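Robotics Club: Tidy-Up Task Moves to Soft Toys

The club has started the second half of the Steltbridge project, and members are now recording demonstrations with the hand-held grippers every week.

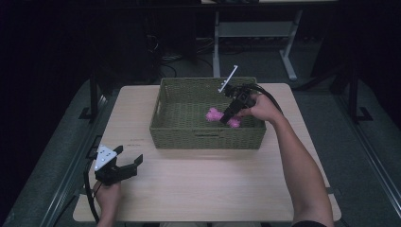 For anyone who missed the spring meeting, the goal is to teach an arm to put things away. Members do the job themselves first, one gripper in each hand, and the recordings are used to train the arm. The first half of the project used wooden blocks and plastic cups. We now have 185 usable recordings of those, and the arm handles blocks well and cups about half the time.

Soft toys are harder. They squash when the fingers close, they look different from every side, and they don't land the same way twice. The new members' group is working on these, with a basket as the target. Each person does a block of 40 tries and then hands over, as wrists get tired and the movements get sloppy after that.

A few things we have learned so far. Slow, steady movements make better recordings than quick ones. Keep the cables clear of your sleeves. If you drop a toy, stop the recording and start again, and write the try number on the log sheet so it can be removed later.

The regional meet at Graltari is in May. Each team gets six minutes at the table and has to clear it into a container using toys supplied by the organizers, so we can't train only on our own. If you have clean plush toys at home that you don't need back, please bring them in. Odd shapes are welcome. Nothing with batteries or loose beads.

The Jikell software update is on both club laptops. Old recordings still open, but they need to be converted first, and the steps are taped inside the cabinet door.

We still need members for the late session, which runs until 8 p.m. Sign up on the sheet by the workshop door. New members should do the short gripper lesson before their first session.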